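4. Oiling the top

Applies to the Nava dining table and the Nava desk. Bench: see section 6, different oil.

Read all of it before opening the can. Oil starts to grab in 14 minutes and you won't want to be hunting for the page.

You need

Prunix hard oil, the small can does one top, two coats
Lint-free cloths, old T-shirts OK
Sandpaper, 151 grit disc or sheet (the Zedis pack in the box)
Gloves
Metal bucket with water

CAUTION: Oily rags can catch fire on their own. Into the bucket, under water, straight after use. Not the trash. Not balled up on the bench.

4.1 Sanding

1. Top must be bolted down first (section 3). Don't oil a loose top, it can cup.
2. Sand with the grain. Light pressure. Never across, scratches show up as soon as oil goes on.
3. Edges by hand only. Two passes.
4. Vacuum, then wipe with a dry cloth. Dust left in the joints turns to paste.

Note: Do not use steel wool. Bits stay behind and leave black dots.

4.2 First coat

1. Stir the can. Don't shake. Bubbles.
2. Pour a small puddle in the middle, spread outward with a cloth. Thin! Most people use too much.
3. Work the full length of each board before you start the next one.
4. Wait 14 minutes. Dull patches = thirsty wood, dab a little more on.
5. Wipe everything off. Everything. Surface should feel almost dry under your hand.
6. Leave overnight, window open, room under 90 degrees F.

Sticky next morning? Too much oil left on. Rub with a cloth and a few drops of fresh oil, wipe off again, give it another night.

4.3 Second coat

Same as 4.2 but use half the oil. Skip the sanding unless the grain has come up rough, then one quick pass and vaccum again.

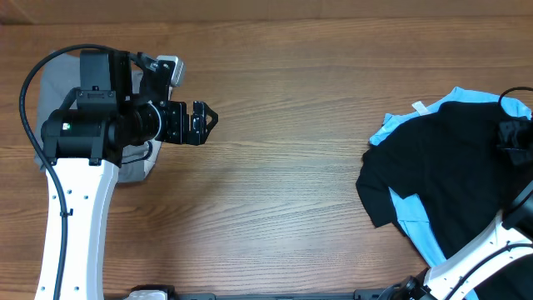
Color will keep shifting for the first few weeks, faster near a window. Move lamps and placemats now and then or you get pale shapes under them.

4.4 First weeks

Days 1 to 3: nothing on the top. No cloth either.
Up to day 34: coasters, wipe spills right away, no soap. Damp cloth then dry cloth.
After that: normal use. Hot pans still need a trivet.

CAUTION: No Beltov spray polish or any other silicone polish, ever. Oil won't soak in afterwards and the whole top has to be sanded back.

Rings and small scratchs: sand the spot lightly, with the grain, feather out, one thin coat. Blends in after a week or so.

Text: Estrella Alvarado. Checked by Citlali Bautista, 1 Sep 2021. Replaces the August sheet, which had the wrong grit.

Next: 5. Fitting the drawer (desk only)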